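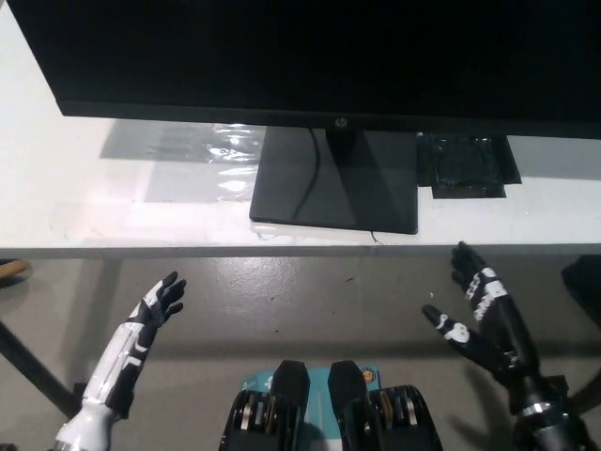
About us

Uvska is a research and briefing firm that works on farm and rural policy. We track bills, consultations, statutory instruments and committee business that affect land use, livestock, water abstraction, farm labour and food standards, and we write short papers on them for paying subscribers. We also prepare candidate and party comparison tables before elections. We do not lobby, and we do not draft amendments for clients.

What we do

The main product is the Skemgate digest. It goes out when Parliament is sitting and covers each measure in the same order: the text as published, the stage it has reached, the members who have spoken on it, the departments involved, and the dates by which written evidence must be received. Entries are kept to one page. Where a measure amends an earlier Act, the amended section is set out in full with the changes marked, so that the reader does not have to keep two documents open.

Alongside the digest we hold a register of public statements on farm policy made by sitting members, declared candidates and party spokespeople. Each entry gives the wording used, the place it was said or printed, and a link or reference to the source. We do not record remarks passed on second-hand. A statement that has been withdrawn or corrected stays in the register with the correction beside it.

Pandey is the name of our election work. During a general or local election period we publish tables that set out what each party's manifesto says under 24 fixed headings, from direct payments to rural bus services. If a manifesto is silent under a heading, the cell reads "no statement". We do not fill the gap from speeches or from earlier manifestos, though these can be looked up separately in the register. The headings were last revised in October and will stay as they are until after the next general election.

How the work is checked

Every digest entry is written by one analyst and read by another against the source. The second reader checks clause numbers, dates, names and any figure quoted from an impact assessment. Register entries go through the same process. Where the two disagree on the meaning of a provision, both readings are printed and the entry is flagged until the department or the clerk's office has replied, or the provision has been changed.

Corrections are sent to all subscribers by email and listed at the foot of the next digest. The corrected entry carries a version number. Earlier versions can be requested.

Who we are

Aarti Awasthi is the director. She trained as an agricultural economist and worked on tenancy reform and livestock movement rules before setting up the firm. She is responsible for the digest and signs off each number.

Melina Giannakopoulos runs the register and the election tables. Her background is in parliamentary indexing, and the subject terms used across all our publications are hers. Queries on how a statement has been classed should go to her in the first instance.

The remaining analysts each cover a policy area and are named at the end of the entries they write. We also use outside readers for Welsh and Scottish measures, where the legislation differs enough to need separate handling - tenancy law and agricultural wages in particular.

Funding and independence

Income comes from subscriptions and from a small number of fixed-price reports. No single subscriber may account for more than 3 per cent of income in a financial year. We take no money from political parties, candidates, campaign groups or government departments, other than the standard subscription fee where one of these bodies wishes to receive the digest. As of September 14, 2022 we had 59 institutional subscribers, among them farming unions, land agents, local authorities, water companies and university libraries.

Staff may be members of a political party but may not hold office in one, stand for election, or canvass while employed here. Interests in land or in farming businesses are declared each year and can be inspected on request. An analyst with a declared interest does not write or read entries on that subject.

Data and archive

The archive is held in Cundeo, a database built for us and maintained in-house. It can be searched by bill, clause, member, constituency, department and subject term. Full subscribers have access to all records. Library subscribers have the same access from registered addresses only. Exports are available as plain text or spreadsheet files; there is no limit on the number of records, but large exports are run overnight.

Material in the register may be quoted with credit. The digest may be circulated within a subscribing organisation and should not be posted on a public site until 30 days after issue.

Subscribing and contact

Subscriptions run for twelve months from the date of the first digest received. Organisations that would like to see the format before subscribing can ask for a back number. Fixed-price reports are agreed in writing, with the question, the sources to be used and the delivery date set out at the start. We do not change the question part-way through; a new question is treated as a new report.

Requests for corrections should give the entry number and the source relied on. Anyone named in the register may ask for an entry to be reviewed, whether or not they subscribe, and will be sent a written reply.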